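Student Robotics Boards > Club projects > Household tasks, term two
Page 1 of 1

tapeworm_ted
January 20, 2018

Plan for the Bimley club entry is below, please pick holes in it. The task is household tidying, with towel folding first. We want 300 demonstrations recorded with the hand-held grippers before anyone trains anything, then the same again with the washing machine door if there is time. Members work in pairs at the green table, 40 demos per session, then swap.

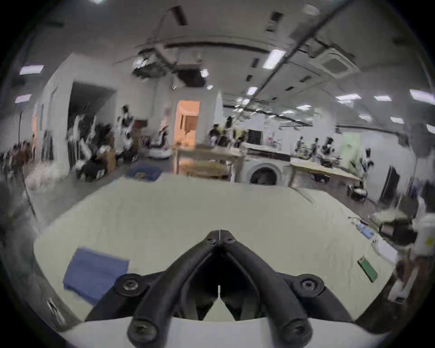

Each demo starts with the cloth flat and ends with both hands clear of the table. If you fumble it, keep going and mark it on the sheet. Iddale did theirs last year by throwing out every bad take and their model had no idea what to do once a corner slipped.

mossgate

Disagree on the fumbles. You are judged on finished folds, so I would keep a few and bin the rest. Also 40 in one go is too many. By the end people rush and the folds get sloppy.

Latuheru_fan

40 is fine if you swap halfway. We did 80 in an afternoon at Brirnia and the late ones were no worse than the early ones. What cost us was file names. Our folder had 2,672 clips in it by the end and half of them were called test.

tapeworm_ted

Noted on names. Pair number, task, take number, in that order, and I will put it on the sheet. I'm leaving the fumbles in for now – we can always filter them out later, but we can't put them back. Happy to drop to two shorter blocks per session.

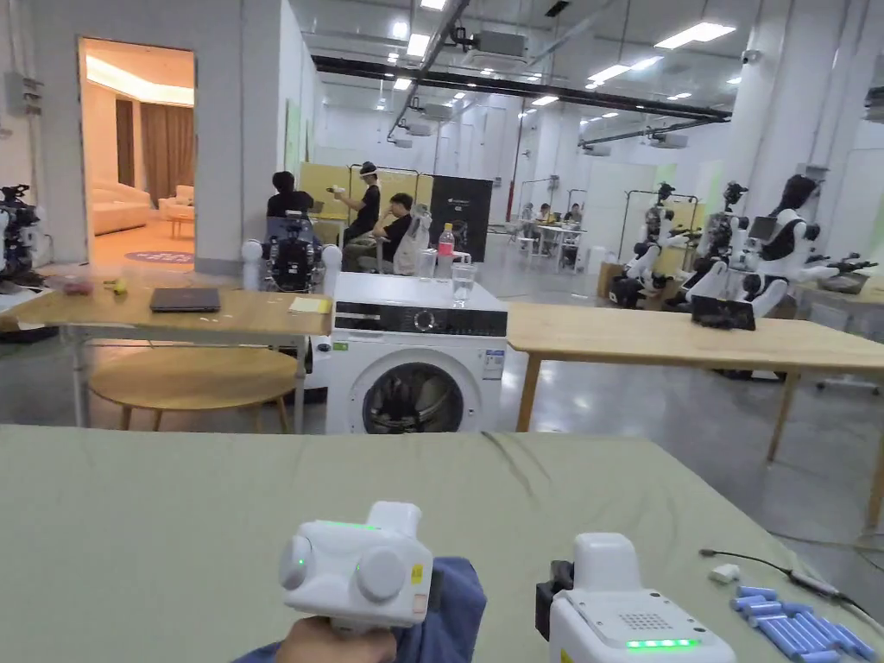 The other thing is batteries. Whoever finishes a block puts the used ones on charge before they sit down, and checks the gripper is reading before the next pair starts. Losing a block to a flat cell is a daft way to lose a block.

mossgate

Fine on batteries. Still think you are wrong about the bad takes. Could you train it both ways and post the results?

tapeworm_ted

Yes, if we have the full set by February. Otherwise it's one run with everything in.

jellybaby4

Which way round are you folding, long edge or short edge first? Our pair did it differently from the others and now I don't know if ours count.

tapeworm_ted

Long edge first. Mark yours as short and start again from take one.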